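Bench Automation Board > Two-arm cells > Setup and upkeep

Thread: Fingertips sliding off waistbands, garment cell

nhegde
Two-arm folding cell, shorts on the table, fingers close on the waistband and lift. Was fine till April. Now one side lets go on the lift, always the left arm. Log says 63 drops out of 415 picks. Changed nothing except wiped the tips down. Force setting same as before. Ideas?

obed_a
Pads. They glaze over. Scuff them with fine paper, wipe, try again. Did that on our Stovholm cell and it held up fine

ilango.v
Wouldn't touch the pads yet. If it's only the left arm I'd look at finger alignment first. Close on a strip of paper, tug from both sides. If it pivots, the tips are only meeting at one corner.

obed_a
alignment doesn't just drift in a month tho

ilango.v
It does if the screws were never threadlocked. Ask me how I know.

a_shenoy
pics please. wrist cam on the cloth and one of the whole cell

nhegde
OK, wrist cam plus the side cam. Same shorts in both.
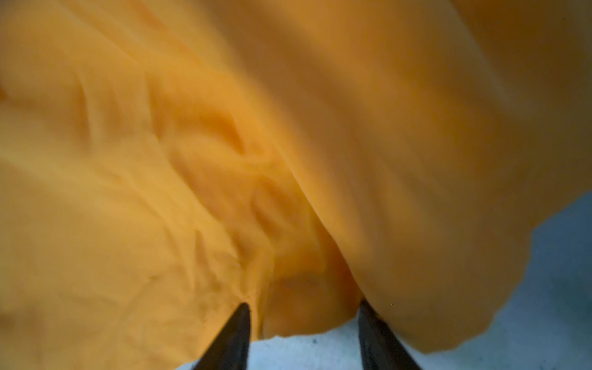
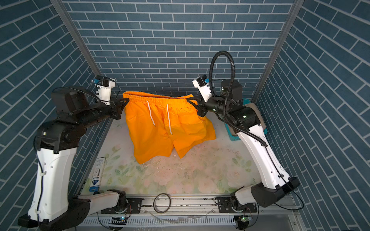 Re: Fingertips sliding off waistbands

a_shenoy
Thx. Waistband looks ok in the side one, a gripper on each end, legs still partly on the table so you're not even carrying the full weight. Wrist view bothers me more – there's a speck on the table right between the fingers, and the table in the other pic has specks and white bits near the front. Lint gets on the tips. Clean the table first, then the tips, in that order.

ncordero
Agree on cleaning. Don't agree on sandpaper, sorry Obed. Trisar pads have a thin skin, once thats gone they wear fast. Ours were junk 597 cycles after somebody scuffed them.

obed_a
never had that. but ours are Jedham pads so maybe

ncordero
Also what did you wipe them with? Anything with silicone in it and you're done, swap them.

nhegde
Uh. The spray from the shelf. Sastry something. Will check the can.

ilango.v
Still want the paper test.

nhegde
Did both. Paper pivots on the left arm, right arm holds it flat. 2 screws loose on the outer finger. And the can does say silicone, so Noelia gets that one. Order I'm doing it:
– vacuum table, wipe with alcohol
– new pads on both arms
– square the fingers, threadlock, redo the paper test
– re-zero the gripper, run a batch at the old force

a_shenoy
re-zero before the paper test not after. otherwise the closed position is off and you're testing nothing

ilango.v
Disagree, you can do it by hand with the power off. But fine, either way.

nhegde
Zero first then. Pads are on order, will post the drop count when the batch is thru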